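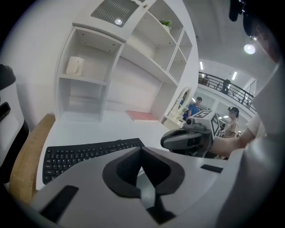 Chapter 6
Storage and Surfaces in the Shared Workroom

Learning Goals
After studying this chapter, students should be able to define active, standby and resting storage; assess a desk and the shelving near it; and prepare a written plan for equipment kept on the floor.

6.1 The Desk and the Wall Behind It
A desk is seldom used alone. Its value depends on what can be reached from it, and for this reason the wall above and behind a desk is treated in this book as part of the workstation. White built-in shelving with open cubbies, set behind a white desk that holds a black keyboard, is a common arrangement. Open compartments keep their contents in view. They also gather dust and small stray items, and a potted plant placed on a higher shelf must still be reached for watering.

Where compartments step down like a staircase, the planner should assign the lowest boxes first. A mirror at the end of a desk is counted as a fixed item if it is part of a vanity piece, and the surface before it is not to be entered as work space.

6.2 Three Classes of Storage
Imke Brandes, in her survey of 200 rooms for the Petersen course, divided stored articles into three classes. Active articles are used daily. Standby articles are used at least once a month. Resting articles are held for repair, transfer or disposal. Her survey listed 1,806 articles in the resting class, many of them placed on the nearest flat surface.

A closed cardboard box is the most frequent of these surfaces. It is brought in as a container and soon serves as a table.

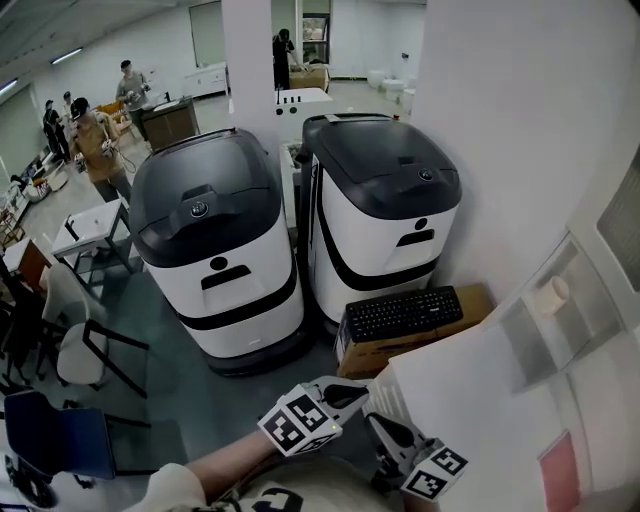
A keyboard laid on top of a box must be moved each time the box is opened, and it is easily left off the inventory. The rule adopted in this chapter is that every article receives its own entry, whatever it rests upon. Printed labels on boxes should face the room. Large wheeled units kept side by side near a wall are entered separately, with the clear floor in front of each one measured.

Munther Obeidat proposes a further class for articles in transit. His proposal is taken up in Section 6.4.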